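Snack can
From the Urkcombe Household Encyclopedia, the free reference to ordinary things 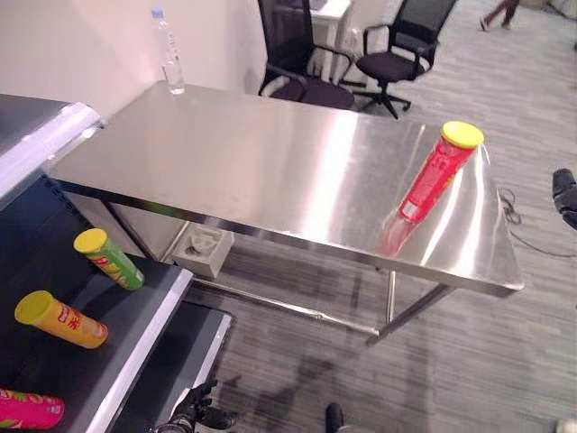

Sofia Patrício objects to the name altogether, and has asked on this article's discussion page that it be moved to "crisp tube", on the grounds that a can is a thing one opens with a can opener and regrets. The editors have considered her point and left the title alone, though "crisp tube" now redirects to this page.

A snack can is a rigid, upright cylinder used for selling and storing light, dry foods, most often stacked crisps, but also nuts, small biscuits and cheese-flavoured objects of no fixed shape. It usually has a printed wall, a sealed top and a plastic lid that can be pressed back on. The lid exists so that the contents may be kept for later, a use that has been reported.

Construction

The wall of the usual snack can is wound from layers of card, with a thin lining on the inside to keep out damp. The base is metal in most cases and is crimped to the card. Under the lid sits a peelable seal, which comes off in one piece for some people and in several for others. Because the materials are bonded together, the can has long been awkward to recycle, and local advice differs from one council to the next. Some makers have moved to a card base, which helps.

All-metal snack cans are also sold, mainly for nuts. They are heavier and dent where card would crease, and they are more often kept afterwards for screws.

Colour

Flavour is signalled by the colour of the wall. Red, green, yellow, orange and pink are all in regular use, generally with a lid in one shared colour across the range so that a maker need only order one sort. There is no agreed code. Green may stand for sour cream, for onion, for both, or for salt and vinegar, and shoppers who change brands have to learn the language again. The short-lived Gondeck range tried to settle the matter by printing all its cans white, with the flavour named on the base. It was withdrawn in September of its first year.

Behaviour on its side

Stood on end, the snack can is among the better behaved packages in the cupboard. Laid down, it becomes a roller. On a polished surface such as a steel table it will set off at a light knock, and a projecting lid makes it travel in a slight curve, usually towards the nearest edge. An empty can goes further than people expect.

Shelving is a related difficulty. A flat shelf suits cans stored upright. Sloped shelves, of the sort used in shops to bring goods forward, are kinder to cans lying down, provided there is a raised edge at the front. Cans placed on a slope at assorted angles tend to wedge against one another, and this is sometimes mistaken for tidiness. The trade handbook issued by Minhas, a shopfitting firm, gives five pages to the subject and recommends that all cans on a slope be laid parallel to the front edge, a rule followed mainly by Minhas.

The reach problem

The best known fault of the snack can is that an adult hand will go in and a full adult hand will not come out. The first third of the contents is easy, the second third calls for the fingers only, and the remainder is got by tipping. Tipping delivers the crisps together with all the crumbs, at speed — usually towards the face.

Several remedies have been sold. The Cletix sleeve, a paper cradle that was slid down inside the can and drawn up by a tab, worked well until the tab came off. A wider can was also tried, but it took up more shelf and the crisps inside it leaned. Most households go on tipping.

Reuse

Empty cans are kept for dry spaghetti, knitting needles, paintbrushes and rolled-up drawings. Spaghetti is the usual reason given, and it often turns out to be slightly too long for the lid to close. The smell of the first contents lasts for some weeks, more in the case of paprika, and washing a card can shortens its life a good deal.

See also
Biscuit tin
Crumb
Lid, missing
Shelf, sloped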